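Planeamento e Orçamentação de Equipamento Robótico
Apontamentos da aula 4: do caso de uso à folha de custos
Docente: Ülle Toom

1. Ponto de partida

O orçamento começa pela tarefa. Antes de pedir cotações, a equipa deve escrever numa página o que o robô vai manipular, em que superfície, com que frequência e quem o vai operar. Sem essa página, os fornecedores respondem com o modelo que têm em armazém.

O caso desta aula é o do laboratório Prerholm, que quer apanhar material plano (folhas, envelopes, cartolinas) diretamente do chão. Tem duas propostas: Nistden, com garra de dois dedos, e Dultach, com mão de vários dedos articulados.

2. Custos a prever

Custo inicial: braço ou plataforma, mão ou garra, controlador, câmaras, transporte e instalação.
Custo recorrente: manutenção, licenças de software, peças de desgaste, formação de novos operadores.
Custo do espaço: pavimento, iluminação, vedação, tomadas, área de arrumação.

O terceiro grupo é o que falta com mais frequência nas folhas de cálculo entregues pelos alunos. Um pavimento polido devolve a luz do teto e pode obrigar a mudar luminárias ou a comprar filtros para as câmaras. Essa despesa deve ter linha própria.

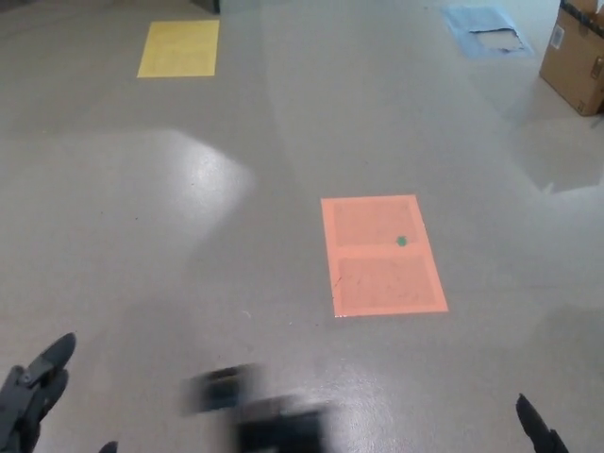
Fig. 1. Dedos robóticos e folhas de cor sobre pavimento cinzento polido, com reflexos da iluminação.

3. Peças de desgaste

Para material plano, as pontas dos dedos roçam no chão em muitas das tentativas. No caso Prerholm, o plano prevê 300 ciclos por dia e a troca das almofadas ao fim de 13 dias de trabalho. Cada jogo custa 54 euros. O aluno deve calcular o consumo anual e somar um jogo de reserva por mão.

O material de ensaio também se gasta. Reservar 100 euros por trimestre para papel e cartolina, incluindo folhas vincadas ou rasgadas, que devem fazer parte dos testes de aceitação.

4. Comparação das propostas

Comparar sempre o custo total ao longo da vida útil prevista, nunca só o preço de compra. Pedir a cada fornecedor o prazo de entrega das peças e o custo de uma mão de substituição. Kristaps Vaher disponibilizou a grelha Rätsep na página da disciplina; as colunas D a G são de preenchimento obrigatório.

5. Trabalho para entregar

Folha de custos a três anos para as duas propostas, com uma recomendação de meia página. Indicar os pressupostos de cada valor. Entrega a Birutė Ozoliņš até 19 de junho de 2021, em formato PDF.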